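# Workplace exercise class

A **workplace exercise class** (also on-site class, shift class, or "after-shift") is a group exercise session held on an employer's premises, normally for staff only and normally outside paid hours.
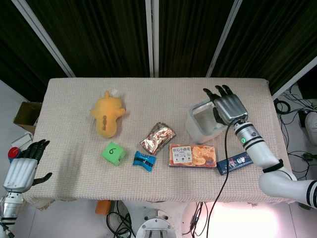 Workplace classes differ from a company gym, which is open access and mostly solo, and from a gym subsidy, where the employer pays part of an outside membership. A class has a fixed time, an instructor and a sign-up list. Room is usually borrowed – canteen, training room, loading bay in summer. Equipment is light and cheap. Mats, bands, a few small weights. Some hand and grip sessions, aimed at assembly and keyboard staff, use small squeezable things in place of gym gear, a soft plush toy or a foam cube like the green one marked "6" on the cloth-covered table. Most programs own no more than fits in one cupboard.

## History

Exercise at work is old. Factory drill, morning stretching, company sports days all come before the modern class by decades. Those were mostly led by a foreman or played over a loudspeaker, and taking part was expected. The voluntary, instructor-led class came in later with the aerobics boom, first in head offices, where there were showers and spare meeting rooms.

Spread to shift sites was slower. Reasons usually given are start times, changing space and the fact that people car-pool. The Skudeo bottling plant is often cited as an early shift-site program. It began with one stretching class on a Friday and had four a week by its second year, two of them timed for the night crew. The Whitlock paper mill copied the timetable nearly whole and dropped the night classes after one winter, low numbers.

## Format

Sessions run 30 to 45 minutes. Longer ones tend to lose people toward the end, especially where there is a shared bus home. Three common slots:

- **End of shift.** Most common. Starts 10 or 15 minutes after clock-out.
- **Midday.** Office sites mainly. Needs showers or a very gentle class.
- **Pre-shift.** Short, often only stretching. Sometimes counted as paid time, see *Legal position*.

Group size depends on the room. The usual cap for floor work is 24, less if the tables can't be moved. Standing classes can go higher.

### Types

**Yoga** and stretching are the most widely offered. No impact, no shoes, little noise. Attendance is commonly steadier then for other types.

**Circuits** draw well in the first weeks and then fall off. They also need more floor.

**Pilates** and "back care" – the two names are used almost interchangably on notice boards, though back care classes are usually slower and often set up after an occupational health review.

**Dance-based** classes. Popular where offered. Noise complaints from neighboring offices are the usual reason for ending them.

**Hand, wrist and grip** sessions. Ten to 15 minutes, seated, often tacked on to the end of something else.

**Running and walking groups** are sometimes listed with classes but have no room and often no instructor. Many writers leave them out.

## Instructors

Either brought in by the hour or drawn from staff who hold a teaching certificate. Outside instructors cost more but are insured already and can be swapped. Staff instructors know the site and the shift pattern, and tend to stop when they change jobs or crews. Bramov, a maker of forklift parts, ran its whole program on two staff instructors until both moved to days in the same month; the evening classes closed and were not restarted.

## Cost

Paid by the employer, by those attending, or split. Split is most common. At Zavard the company paid the instructor and each person paid a small sum per term, with total spending put at $4,000 for the first year, of which $500 went on mats. Free classes fill faster on paper but have more no-shows, and a token charge is widely used to keep the list honest. Refunds for missed sessions – rarely given.

## Attendance

Sign-ups run well ahead of regular attendance. The Zavard launch had 121 names on the list across all classes, out of two buildings. No figure for regulars was published. Numbers generally dip in August and again in December, and many sites simply stop for those months.

Day staff are over-represented nearly everywhere. Other patterns noted in program write-ups: people come in twos and threes from the same line, and a class moved to a different weekday loses a good part of its group even when the time stays the same.

## Legal position

Varies by state and country. Main points are whether the time is paid, and who is responsible for an injury. In general a class that is truly voluntary and off the clock is treated differently from one that staff are told to attend. Pre-shift stretching is the grey area, as some employers require it for manual jobs. Health forms and waivers are common. Their weight in a dispute is a seperate question and depends on local law.

## Criticism

Unions have at times objected to classes being offered in place of changes to workload, seating or line speed. Another complaint is access, with night crews, part-timers and agency staff left off the list. Agency staff in particular, often for insurance reasons.

## See also

- Company sports club
- Radio calisthenics
- Occupational health
- Desk exercise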